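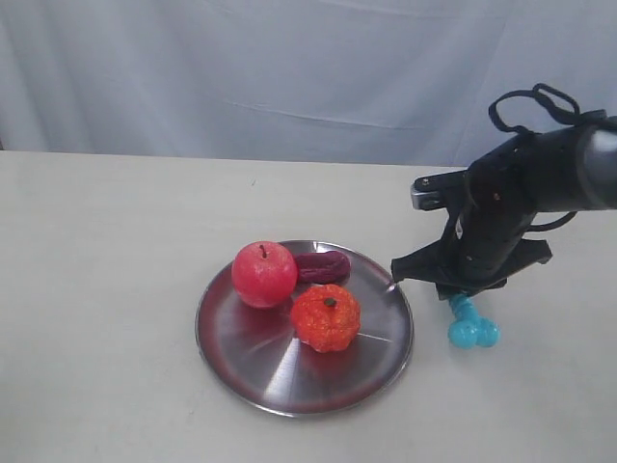

Tanivari play food with metal dish: review

Print this page | E-mail this page
37 shares | 4 comments

The Tanivari set is sold as a starter set for a play kitchen. It contains an apple, a pumpkin, a dark purple vegetable and a metal dish to serve them in. I bought it in September from Hegde at the regular price and have used it alongside the larger Bokelier set, which I have owned for longer. The review covers finish, weight, behavior on a hard surface, and cleaning.

Contents and weight

The full set weighs 637 grams on a kitchen scale, without the carton. Most of that is the dish. The food pieces are light for their size, and the apple comes in at 37 grams. A small child can lift any of them with one hand. The dish is another matter when it is loaded, and I would expect it to be carried with two.

Packaging is a plain carton with a folded insert. There is no storage bag or lid, so the pieces live in the dish or in whatever bin is at hand. All three fit in the dish together with room to shift them. Stacking a second layer is possible but unstable, because the pumpkin is the only piece with anything like a flat base.

Finish of the food

The surfaces differ from piece to piece. The apple is glossy red with lighter highlights and a speckled texture, and the body is slightly lumpy, closer to an orchard apple than to the perfect sphere most play sets use. It has a short dark brown stem, set at a slight tilt. The pumpkin is bright orange and deeply ribbed, with a rough coating that looks like coarse sugar. The purple piece is matte and a little wrinkled.

That third piece is the weak one. The insert calls it "vegetable, purple" and leaves the matter there. It could pass for a sweet potato or for a small eggplant. For sorting by color this is no problem. For naming games it is, and I would have preferred a carrot.

Rubbed firmly with a white cotton cloth, the apple and the purple piece left no color. The pumpkin left a few pale grains on the first pass and none on the second. After several weeks of handling I can find no bare spots on the ribs. The apple stem has a trace of play when pushed sideways, but it has not come loose. Anyone buying for a child who still puts things in the mouth should read the age marking on the carton first.

The dish

The metal is polished to a high shine, with a raised rim. The rim is smooth to the fingertip all the way around, including the underside, where cheaper dishes often have a sharp fold. A magnet does not hold to it. The interior is shallow, enough to stop an apple from rolling off when the dish is set down with normal force, and not enough to stop it when the dish is pushed across a table and halted suddenly.
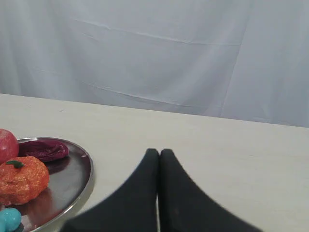
On a smooth tabletop the dish slides easily, and the sound is a thin scrape that carries into the next room. My test surface was a Holletholm table in off-white, which shows marks readily. I found no new scratches after moving the loaded dish back and forth for several minutes. Four small felt dots on the underside cut the noise by a large margin and cost very little. I would call them a required addition on a hard top.

Fingerprints are the main complaint. The polish picks them up at once, and the metal reflects whatever is in it, so a red apple throws a reddish patch and the pumpkin an orange one. Children seem to like this. Under a bright lamp the glare is strong enough that I moved mine to a spot with softer light.

Cleaning

The dish can go in with the regular washing-up. A soft cloth with dish soap removes prints, and drying immediately avoids water spots. Skip scouring pads. The food pieces should be wiped with a damp cloth and left to air out; the insert advises against soaking. Crumbs lodge between the pumpkin's ribs, and a dry toothbrush gets them out.
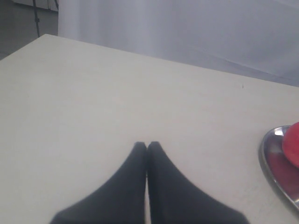

Compared with the Bokelier set

The Bokelier set has more pieces for about the same money, with a plastic tray in place of metal. Its fruit is smoother and easier to wipe, and every piece is recognizable. It weighs 1,362 grams in total and takes up a full drawer. The Tanivari pieces have better color and texture, and the dish is good enough to use for something else once the play kitchen is gone.

Verdict

Recommended for tabletop play and for color sorting, with felt dots added. Less suited to vocabulary work on account of the purple piece. Buyers who want quantity should look at the Bokelier.

Comments (4)

Ours has been through a full year and the pumpkin coating has worn at the top of the ribs. The rest is fine.

Can the dish be bought separately?

Reply from the reviewer: I did not see it listed on its own at Hegde.

We tell the kids it's an eggplant. No objections so far.

Print | E-mail | Share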